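From: Glykeria Mitsotakis-Vlachou
To: usano-dev
Date: 2022-05-19
Subject: Re: [usano-dev] wrist view and the finger mask

Wen-hsiung Chu wrote:
> Has anyone tried masking the fingers before the frame goes to the
> grasp scorer? On my setup it keeps putting candidates on the finger
> edges. I'm on the Brolgate branch, stock config otherwise. Also the
> wood grain gives me junk corners, not sure if that's related.

Yes! I spent most of yesterday on this and I'm really happy with where it landed, so please pull finger-mask and try it.

The old code projected the finger mesh using the commanded width. Mine reads the measured width and then grows the mask by 8 pixels, and the candidates on the finger edges are gone on my replay set (1,468 frames, two of them still bad, both with the gripper almost shut). The stepped part of the finger was the worst spot before, since the mesh we all copied from Karagiannis has a straight side there. I redrew it with the notch in.

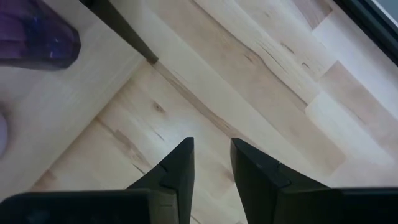 Wrist view, gripper open over the butcher-block top.

Your grain question is related, I think. Look at the seams between the strips and the small knots: plenty of contrast, no height at all. I now drop any corner that has no depth step within 12 pixels, and it cleans up the wood beautifully. It's too strict for thin things lying flat, though, like the black rod-like piece near the top, so the threshold is a parameter (corner_depth_min) and I'd love to hear what values work for other people. Translucent stuff like the purple piece in the corner is a separate headache and I haven't touched it.

One warning: the mask is cached per width, so if you swap fingers you have to restart the node. I'll fix that before the Hodley merge.

Wen-hsiung, could you send me a short log from your arm with the fingers nearly closed? That's the case I most want to look at next.

Glykeria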